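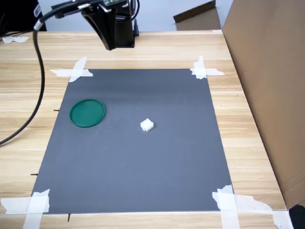 *Gray mat taped to the tabletop, with a green plastic lid on it.*

**To:** Guddale Alumni and Staff List
**Subject:** Re: [guddale-alum] Heritage months, and the plan for the Casutia Room

On the October thread, Alaric Benavides wrote:

> Friends, I'm glad to see the school paper writing more about the observance months. When I was a student we got one assembly in February and that was it. Students today know far more about the people who were left out of our textbooks, and I think the months deserve most of the credit.
>
> What I'd like to propose is that the alumni pay for a permanent display in the Casutia Room, with a panel that changes for each heritage month. Zenon has quoted us $2,336 for the panel system and a year of printed content, with 10 themes included. We have the money. It would send a message to every student who walks past that they belong here. I'd love to have this settled before winter break.
>
> I also think it would take some pressure off the teachers, who are always being asked to "do something" for each month and don't have the hours.

Alaric, I've read this three times now and I want to like it more than I do. I taught history in that building for a long while and I'm in favor of nearly everything you say you want. I'm doubtful that a panel system gets us any of it.

Start with the claim that students know more because of the months. Maybe they do. What are we going on? I know that my last few classes could all name Rosa Parks and Cesar Chavez, and that most of them could give me one sentence about each. It was the same sentence, too, the one off the poster. Ask what the bus boycott cost the people who walked to work for over a year, or who organized the carpools, and the room went quiet. If the months were doing what you say, I'd have expected some of that to stick by junior year.

The students who did know more had usually gotten it from a grandparent, or a church, or one stubborn teacher who spent three weeks on it in the middle of the regular year. My colleague Ms. Wojcik did the farm labor unit every fall for as long as I knew her, nowhere near any official month, with the kids reading old local newspapers and arguing over them. Her students could talk. I'd put that unit up against any display you care to name.

Then there's the message that "they belong here." Did anybody ask them? I don't mean that as a jab. The school has 487 students this year and I haven't seen a single one quoted in this thread, which is now longer than some of the essays I used to assign. When the hallway banners went up a few years back, I overheard two girls talking about the one for Women's History Month. One of them said it was nice and then asked why the girls' soccer team was still practicing on the gravel side of the field. I thought that was a pretty good question, and as far as I know it never got an answer. The banner stayed up until May.

I worry about displays for that reason. They're easy to point at. A principal can point at one during a tour, and so can we, and after that the harder requests have a way of sliding down the list. I can't prove that's what happened with the field, but I watched it and I have my suspicions.

Now the Zenon quote. I looked at the sample pages that came with it and I have some complaints.

- The content is the same for every school that buys it. There is nothing about our town, our county or even our state. The page for Hispanic Heritage Month has a paragraph on food that I'd have handed back to a freshman.
- Ten themes in a year, and the page for each one is so short that I'd read the whole thing before my coffee cooled. The Native American Heritage page doesn't name a tribe. Not one!
- The price covers a year of content. What does the second year cost? The quote doesn't say, and when a quote doesn't say, I assume I won't enjoy the number.
- Who changes the panels? You say this takes pressure off the teachers. My bet is that a teacher ends up on the stepladder.

I also don't follow the argument about pressure. Teachers get asked to "do something" because the calendar tells everybody that something is due. A panel that flips over on schedule would remind people even more often. If we want to give teachers hours, we could pay for hours. A substitute for a few days would let somebody in the history department sit down and write a real unit.

Some of you will say that a critic ought to offer a plan, so I'll offer a small one, and you're welcome to be as hard on it as I've been on Alaric's.

Put the money toward student research into this town. The public library has the old papers, and the county has property records that would tell the kids plenty about who was allowed to live where. Let a class pick its own people and its own questions, and let them take longer than a month. If they want to put the results on the wall of the Casutia Room at the end, wonderful, we can buy the thumbtacks. If they'd sooner make a radio show or a walking tour, that's fine with me too.

Would it work? I don't know. Student projects flop all the time, and I've presided over some awful ones. I had a group turn in 8 pages on Dolores Huerta that were mostly margins. But they argued about her in class for a week, and one of them went on to do her senior thesis on the grape strike. I've never had a student tell me a poster did that.

I don't want to be read as saying that the months are worthless. I remember what things were like before them, and it was worse. Somebody had to fight to get each one of those on the calendar, and the people who did the fighting weren't asking for decoration. Carter Woodson started with a single week and he meant it as a time for students to show what they had been studying all year long. That's the part that has gotten lost, to my mind. We kept the week, stretched it to a month, and stopped asking about the rest of the year.

So before anybody votes, I'd like to see these answered on the list:

1. What is the cost after the first year, in writing?
2. Can we cancel, and do we keep the hardware if we do?
3. Has anyone talked to the history department as it is now, and not just to those of us who have retired from it?
4. Has anyone talked to the students?

If the answers are good I'll say so here, in public, and I'll send my share. Until then please put me down as a no on the panels. I'd also ask that we drop the winter break deadline. The quote doesn't have an expiration date on it that I could find, and I can't see what we lose by waiting for a reply to question one.

Alaric, I'm happy to talk by phone if that's easier than typing. Evenings are best, any time after 7. I still have my notes from the Wojcik unit in a box someplace, and I'll copy them for anyone on the list who would like a set.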